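July 2022
Speaker notes, Grunmont facilities group

Start with the scope. Cunholm is a waiting area, 400 square feet, light gray floor, white panels on feet. The question is what can be moved for cleaning and what stays put.

Upholstered pieces first. Woven gray fabric, raised seam at the top edge. Vacuum along the seam, then across the top. Do not drag a piece by its cover — lift from the base. Fabric is rated at 4,000 rub cycles between inspections.

Next, stands on casters. Check the bolt at each wheel. Hair winds around the axle and the wheel stops swiveling. Pause for questions on the Erumura wheels.

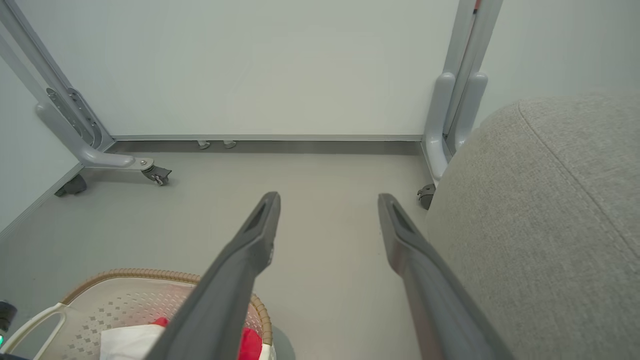

Gap under the panels: dust collects in the shadow behind the baseboard strip, and a standard mop head does not reach it. Use the flat tool, 30 seconds per panel. Log the pass on the Vlad sheet, line 373.

Spacing between seats and panels is on the next slide. Replacement casters ship in August.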